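A morning teaching the robots of Wirnbridge

I'd been told to come at ten and wear comfortable shoes, and by quarter past I was already on my second biscuit. The Proltanora open day happens every February in Wirnbridge, up a flight of stairs that smells of somebody's new paint, and I had gone along half expecting a big humanoid thing to shake my hand at the door. What I got was a lanyard and a cup of tea from Elin Ellis, who runs the place and talks faster than anyone I have ever met.

The project is all about household jobs. Opening things, shutting things, putting the milk away. A robot can be taught these by example, Elin told me, and the examples come from people walking about with a gripper in one hand and doing the job themselves, with a camera on the gripper taking it all in. No robot arm needed for that part. You squeeze the handle, the fingers close, and whatever you do gets stored as one attempt. They had 214 of them from the week before and wanted plenty more (I was rather pleased to be useful).

There were 50 places on the day and every one had gone. We were split into little groups, and mine had Lucimara Pimentel in charge, who was patience itself. The first thing she taught us was to slow down. I am a person who opens cupboards as if the house is on fire, so this took a while! She made me hold the gripper out and just move it about in the air for a bit, until my wrist stopped doing its own thing.

Then we were let loose on the mini fridge. It's a dear little thing, white inside, and it sits on a round table with the door swung wide when you're between goes. The fingertip on the gripper is orange and rounded, and you end up steering by it, a bit like keeping an eye on the front wheel of a bike. 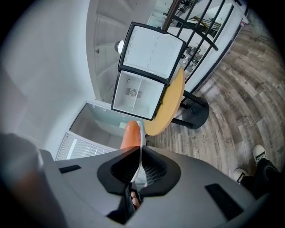 Kevin Castaño reckoned the fridge was the hardest job of the lot, and that he'd sooner teach a robot to fold a fitted sheet. Doors were sneaky, he told me over the sandwiches, as you have to move round with them and most people try to pull straight back. He had me mime it with a kitchen cupboard that wasn't there. I felt a fool, but my next go was miles better.

What surprised me was how much of my own hand I'd never thought about. With fingers you can hook, nudge, poke and change your mind halfway. With a gripper you get open or closed and you have to plan the whole thing before you set off. I had 2 goes thrown out for dithering, and Lucimara was very kind about both.

After lunch Arwel Griffiths gave a talk on what happens to all these attempts later on, and I followed roughly 50 per cent of it. The bit I did follow was good. The robot they train is called James, and he learns more from lots of different people than from one expert, so left-handers, dawdlers and clumsy sorts like me are all welcome. Someone asked if James would ever be sold. Not for years, said Arwel, and he'd want him better with drawers first.

Nazar Tkachuk from Plusodent had come along to see whether any of it might suit tidying up at a dental practice. He wasn't sure yet – he kept asking about small trays – but he stayed till the end and took three leaflets.

I caught the ten past four home. That evening I opened my own fridge very slowly indeed, stepping round with the door, and my husband asked if I'd hurt my back.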